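Kann der Roboter schon die Spülmaschine ausräumen?

Fast. Und dieses Fast ist spannender, als es klingt!

Wer wissen will, wie weit Maschinen mit den kleinen Handgriffen des Alltags sind, fährt am besten nach Voledberg. Im ehemaligen Straßenbahndepot sitzt dort die Entwicklungsabteilung von Vikmont, einem Betrieb mit 16 Beschäftigten, der früher Spannvorrichtungen für Schlossereien gebaut hat und heute Robotern beibringt, solche Vorrichtungen zu bestücken. Teil einlegen, Teil herausnehmen, nächstes Teil. In vielen Werkstätten macht das immer noch ein Mensch, Schicht für Schicht, und kaum jemand macht es gern.

"Die Leute fragen mich immer nach dem Haushalt", erzählt Gareth Rowbotham, der die Versuche leitet und dabei ständig aufspringt, um etwas an die Tafel zu malen. "Ich sage dann: Gebt mir erst mal einen Schraubstock. Der steht morgen noch da, wo er heute steht. Eine Kaffeetasse tut das nie."

Geübt wird zuerst am Rechner. In der Simulation darf der Arm danebengreifen, so oft er will, ohne dass etwas zu Bruch geht. Der virtuelle Arbeitsplatz kommt mit wenig aus: ein dunkler Tisch auf Holzdielen, der schwarze Gelenkarm auf seinem Sockel, dazu die blaue Vorrichtung, in die der Greifer von oben hineinfasst. Sogar eine Wanduhr hat der Übungsraum. 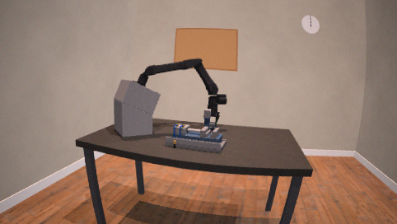
Das Problem mit den Millimetern

Am Bildschirm sieht so ein Griff herrlich einfach aus. In der Halle kommt dann alles dazu, was die Simulation nur grob kennt: Ölfilm, Späne, ein Werkstück mit Grat, Sonne durchs Oberlicht. Für einen einzigen Einlegevorgang hat das Team 417 Durchläufe am echten Arm protokolliert, und Rowbotham blättert mit sichtbarer Freude durch die Fehlschläge. Mal verkantet das Teil, mal rutscht es weg, mal greift der Arm mit großer Überzeugung in die Luft. Ich hätte stundenlang zuschauen können.

Bei Palamarchuk, einer Dreherei am Stadtrand, läuft seit Juni ein Versuchsplatz im Alltagsbetrieb. Zwei Maschinen werden dort vom Roboter bestückt, die übrigen weiterhin von Hand. Beim Umrüsten auf ein neues Teil vergehen 10 Minuten, in denen ein Facharbeiter dem Arm die Greifpunkte zeigt. Danach arbeitet er ruhig vor sich hin, langsamer als ein geübter Kollege, aber auch um vier Uhr früh noch mit derselben Geduld.

Und zu Hause?

Da wird es zäh. Eine Küche hat keine Spannvorrichtung, und jeder räumt sie anders ein. Gläser spiegeln, Besteck verhakt sich, ein nasses Geschirrtuch hat jedes Mal eine neue Form. Im Projekt Grernden, an dem Vikmont beteiligt ist, soll ein Arm trotzdem lernen, einen Geschirrkorb auszuräumen. Teller klappen schon recht ordentlich, solange sie alle vom selben Service stammen. Bei gemischtem Besteck steigt er aus.

Rowbotham stört das überhaupt nicht. Er hat zu Hause eine Schublade voller Plastikdosen mit unpassenden Deckeln, und die, sagt er, bringt er demnächst mit ins Labor.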